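Print this page | E-mail this page

Workshop Tips: Sharing a Bench With an Arm

The packing shop in Dendton put its first arm on the line in June. Before that, five people sorted and boxed returned tableware by hand at one long table. There are still five people. Two of them now spend most of the shift at a desk beside the table, and the other three have moved to inspection and repair. These notes come out of that change, and most of them apply to any small shop that is about to give up part of a bench to a machine.

Lay out the table before you do anything else. An arm needs things put down in a known place, and so do the people who load for it. Tape is good enough. The Oltwood shop paid to have lines painted and then had to sand them off when the bowls changed size.

Put paper down first if the top is one you care about. Run the long lines, then the cross lines. Press the tape down with a thumb along its whole length, and go back over the crossings, where edges lift first. The lines don't have to be perfect. Ottó Medve, who has run the table since the start, used a yardstick for the first layout and has done it by eye ever since.

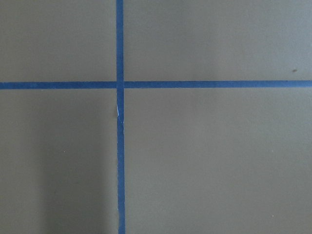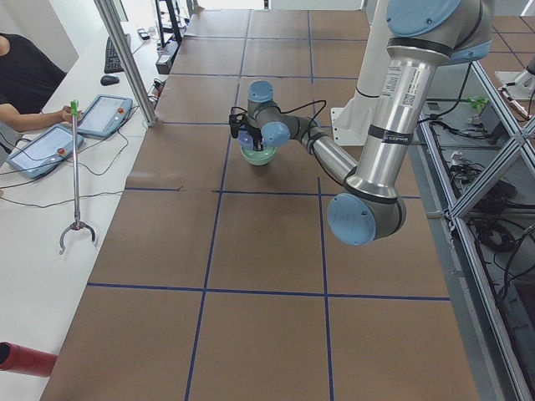 Change the tape when it starts to curl. We get 17 shifts out of a roll layout before it needs redoing, less in damp weather. Pull old tape back low and slow, or it takes the paper with it.

Keep a dry brush handy and sweep the surface at every break. Crumbs of clay and bits of label get under a foot ring and the piece rocks.

Decide who may reach in, and when. Our rule is that you stop the arm first, say "stopped" out loud, and wait for the other person to say it back. It felt silly for a week. For anything that has rolled out of reach, use a grabber and save your back.

Keep the controls within arm's reach of a chair. If you have to stand up to get to the stop button, move the button. Coil spare cable and get it off the floor — a loop under a chair wheel cost us a morning.

Expect the pace to change. By hand, a good pair at Dendton boxed 504 pieces in a shift. In the first weeks with the arm the count was 280, and people worried. Cheng-en Yip kept a pad by the keyboard and wrote down every stop and what caused it. Of 62 stops on the first sheet, most were bowls set down across a line. That was a loading habit and it was cured with a bit of practice.

Watch the chair work. People who used to go home with sore wrists may now go home with a stiff neck. Swap places every hour, and let whoever is sitting choose the chair height without having to ask.

Write down what people know before they move to other jobs. Ottó could tell a cracked bowl by tapping it with a fingernail. The arm does no such thing, so he now checks each piece before it is loaded, and he has taught two others to do the same.

Be plain about hours. At Hennessy, the crew heard about their arm from the delivery driver. At Dendton the shift list for the next three months went up on the wall before the crates arrived, with everyone's name on it — that did more good than the training day.

For washing and stacking tips from the Ostuvness shop, see the spring pages.

Print this page | E-mail this page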